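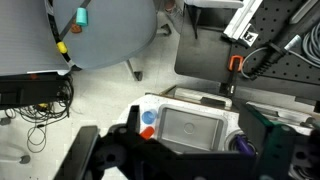

Last updated: June, 16:40

Print this message | E-mail this message

To: Stunport users list
Subject: Re: Gripper failing to release at the sink station

Dear colleagues,

Thank you to the Herkura site for the report quoted at the foot of this message. We have now been through the logs and repeated the fault on our own sink station at Tivby. The position is set out below, together with the measures we ask all sites to adopt until a corrected release of the control software is available.

The fault occurs when the arm is told to open its fingers while the wrist is still moving. In that case the controller may drop the open command and report it as completed. The arm then withdraws with the object still held, and the next step of the task begins from a false state. We ran the clearing task 158 times with the wrist in motion at the moment of release, and the command was lost in 3 of those runs. With a pause before release, we were unable to bring the fault about.

We regard this as a safety matter. The arm may carry an object across the bench at full travel speed while an operator believes the hand to be empty. On two occasions here the object was thrown clear when the next open command arrived. No person was hurt. On one of those occasions a cup landed on the floor inside the marked area, where an operator might have been standing had the run been supervised from the usual side.

Until further notice, sites are asked to do the following:

- Set the wrist to a full stop before any open command, with a pause of 2 seconds.
- Limit travel speed to the lower setting for all sink and countertop tasks.
- Keep operators outside the marked area until the arm has returned to its rest position. Reaching in to free a held object is not permitted while the drives are live.
- Use plastic cups and toys only. Glass and ceramic items should be withdrawn from the object sets.

Sites that use the Gökçe finger plates should also check the fixing screws. A loose plate gives a similar symptom, and we would prefer that the two faults were not confused in the reports. Please state in each report which plates are fitted.

The corrected release is being tested. We do not yet have a date for it and would rather not offer one.

Stunport Support Office, Tivby

On an earlier date, the Herkura site wrote:

> We wish to report a repeated failure on the sink clearing task.
> The arm lowers a cup into the basin, the log shows the fingers
> as open, and the arm then lifts away with the cup still in the
> hand. The first case was at run 138. We have changed the finger
> pads and checked the air and power lines without result.
>
> The emergency stop worked as expected each time. We have
> suspended unattended runs and would be grateful for advice
> on whether other sites have seen the same.

Print this message | E-mail this message

Comments (3)

We had this in the spring and put it down to worn pads. Will the old logs be of any use to you, or only new ones?

Old logs are welcome, provided the wrist speed was recorded. – Support Office

The pause makes our runs noticeably longer – is a shorter one acceptable if the wrist speed already reads zero?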